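How to Wash and Store Old Pressed Glass

I have been buying old pressed glass at the flea market in Ostthorpe for many years, and in the first years I ruined more pieces than I like to say. Most of them did not break from falling. They broke in my own sink, or they became cloudy in a way that cannot be repaired. In this page I write down how I clean a piece from the moment it comes home until it stands on the shelf. The method is slow. For one bowl you should plan an evening, and most of this time the bowl is only waiting.

What you need

A plastic wash basin, two thick cotton towels, a soft toothbrush, a baby bottle brush, white vinegar, plain dish soap without lotion, and a thermometer for liquids. I also use a small flashlight. Please do not use the green side of the kitchen sponge, and do not use baking soda on the outside of the glass. It feels soft between the fingers but it can leave fine scratches.

Step 1. Look for damage first

Take the piece to a window in the daytime, or make the room dark and hold the flashlight against the side of the glass. A crack will catch the light and shine like a hair of silver. A mold seam will not do this, it is only a raised line, and you can feel it with the nail. Go slowly around the rim and around the foot. Those are the places where people knock the glass against a faucet.

If you find a crack that goes through the wall, you can stop here. Such a piece can be dusted with a dry brush, but I would not put it in water any more. 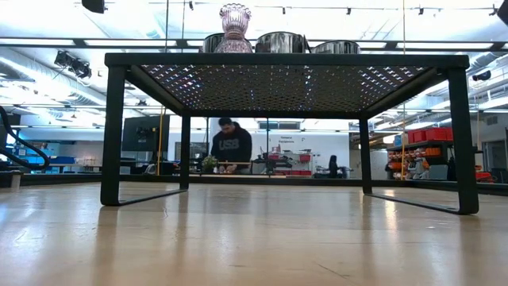

Some damage is old and harmless. A small chip under the foot, where the edges have become smooth, has probably been there for a long time and it will not grow by itself. I write these chips in a notebook, so that later I do not become frightened by the same chip again.

Step 2. Let the glass come to room temperature

This is the step which I did not know in the beginning. If you bought the glass in February and carried it home in a cold car, it must stand in the room until it does not feel cold to the hand. I leave it overnight. Old pressed glass can be thick in one place and thin in another, and the two parts do not warm at the same speed. Hot water on such a piece is the most common way to lose it.

Step 3. The first bath

Put one folded towel in the bottom of the basin. Fill it with lukewarm water. My thermometer is in Celsius and I never go higher than 49 degrees, and for colored glass I stay well under this. For readers with the other kind of thermometer, 49 is nearly the same as 120 in Fahrenheit. If you mix a second basin and it shows 122, you have only to wait a few minutes.

Add a few drops of soap. Lower the piece sideways, so that the water enters slowly. Only one piece at a time! Two glasses in one basin will find each other, also when you are careful.

Leave it for 60 minutes. The dirt in the pattern is often old kitchen grease with dust in it, and it needs this time to become soft.

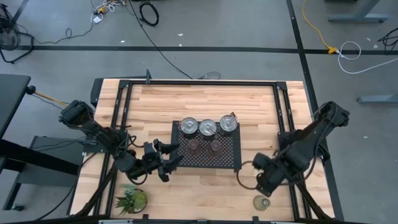
Step 4. Brush the pattern

Hold the piece under the water with one hand, near the heaviest part, and brush with the other. Never hold it by the handle or by the rim. Brush along the lines of the pattern and not across them. For a bowl with deep ribs I begin at the bottom and go up, then I turn the bowl a little and begin again.

When there is a brown line that will not leave, do not press harder. Change the water and give it another bath. I once gave four baths to a sugar bowl which the seller had sold to me as brown glass. It was clear.

Step 5. White marks from hard water

For these marks I use one part white vinegar and one part water. Wet a piece of paper towel with it, lay the paper on the mark, and wait half an hour. Rinse with lukewarm water. You may repeat this on the next day.

If the mark looks the same after three times, it is possibly not lime but sick glass, which means that the surface itself has been eaten, usually by a dishwasher. Oil will hide it for some days and some sellers know this very well. There is no home cure that I can recommend.
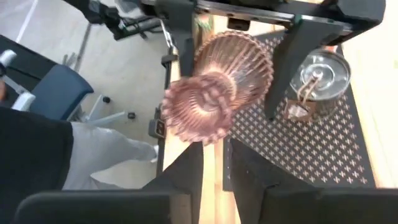
Pink glass dish, seen from below.

Be careful with painted or gilded edges. Vinegar should not touch them, and neither should the toothbrush. Use a cotton swab with water only.

Step 6. Drying

Rinse in water of the same temperature as the bath. Put the second towel on the table, stand the piece on it with the opening to the side, and let the air do most of the work. After this, dry with a cotton cloth which has been washed many times. New cloths leave threads in every groove.

Vases with a narrow neck are difficult. I roll a strip of cloth around a wooden spoon, push it down gently, and leave it there until morning.

Step 7. Storing

Do not stack bowls without something between them. I cut circles from an old blanket. Glass with lids should be stored with the lid beside it, or upside down with a paper between, otherwise the air inside becomes stale and leaves a fog. 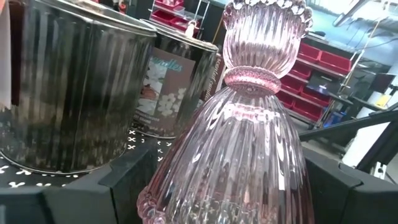 Page 2 of 2

Do not wrap glass in newspaper for a long time. The ink can come off, and the paper holds moisture. White tissue paper is better. Write on the box which side is up, and also what is inside, so that you do not need to open every box on a Saturday when guests are coming.

A question from a reader

Beverley Hinds wrote to me and asked if the method is good also for crystal. The washing is the same, but I would use cooler water and leave out the vinegar. She also asked about the dishwasher with the gentle program. My answer is no - the heat is one problem, the detergent is the other, and the gentle program changes only a little of both.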